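Inicio | Casa | Papeles | Botiquín | Despensa | Contacto

Cómo ordenar el botiquín de casa en una tarde

Por Soledad Escobedo
7 de noviembre de 2022 — 11 comentarios — 100 veces compartido

El botiquín de casa se revisa dos veces al año. Yo lo hago en octubre, antes de los catarros, y otra vez al empezar el verano. Hace falta una mesa despejada, un rotulador permanente, una bolsa para lo caducado y alrededor de una hora.

Paso 1. Vaciar todo

Saque también lo que anda suelto: el cajón de la mesilla, el neceser de viaje, la guantera. Ponga todo sobre la mesa y junte las cajas repetidas del mismo medicamento.
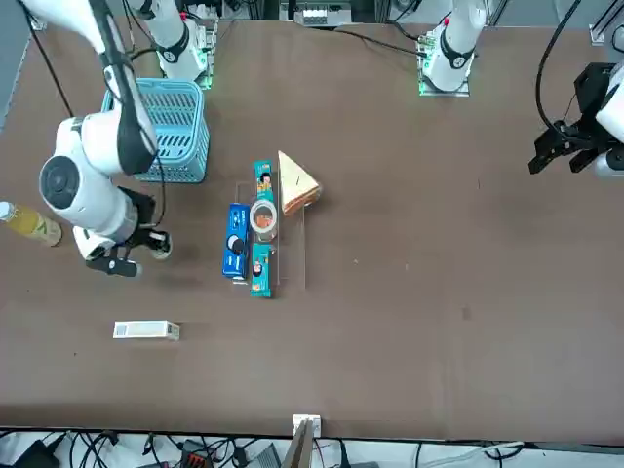

Si encuentra un blíster sin caja y no se lee la fecha, apártelo para el punto de recogida. Lo mismo con los jarabes abiertos de los que no recuerde cuándo se empezaron.

Paso 2. Comprobar las fechas

La caducidad suele venir en una solapa lateral, a veces grabada sin tinta. Escríbala con rotulador en la cara que va a quedar a la vista, mes y año. Cuando solo aparece el mes, el medicamento vale hasta el último día de ese mes. Los colirios abiertos tienen un plazo propio, indicado en el prospecto. 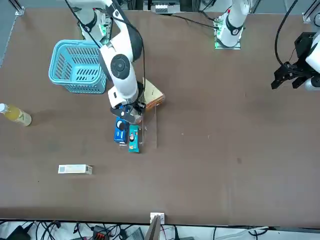 Parri escribió que en su casa apuntan además el día de apertura en los jarabes y en las pomadas, con una tira de esparadrapo pegada al frasco. Me parece buena costumbre y la he copiado.

Paso 3. Separar por uso

Yo hago cuatro grupos: dolor y fiebre, estómago, curas, y lo recetado a cada persona. Lo recetado va aparte, con el nombre escrito. No tire los prospectos ni las cajas — ahí están el lote y la dosis.
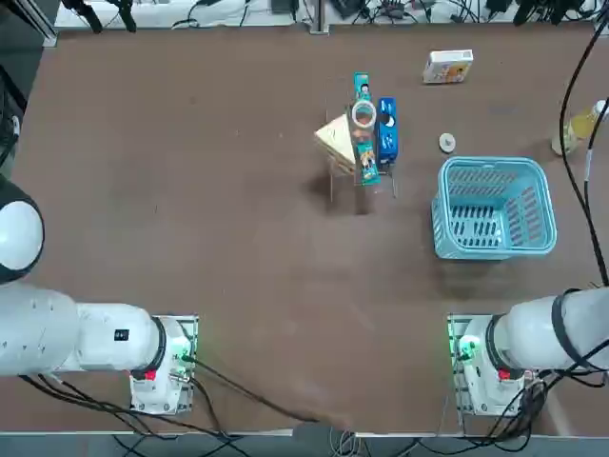 Para guardar sirve cualquier recipiente con tapa. El baño y la cocina son malos sitios por el vapor y el calor; mejor un armario alto del pasillo o del dormitorio, fuera del alcance de los niños.

Paso 4. Hacer la lista

Apunte lo que queda y lo que falta, y pegue la hoja por dentro de la puerta.
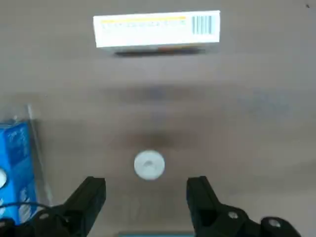
Caja tumbada, con el código de barras a la derecha.

Lo caducado se lleva a la farmacia, con su caja. Las agujas y los termómetros de mercurio van por otro lado; pregunte en su ayuntamiento.

Comentarios

Prikow: ¿Las gasas también caducan?

Soledad Escobedo: Las estériles sí, viene en el sobre.

Clelholm: Lo de la lista en la puerta lo hago desde hace años, pero a lápiz.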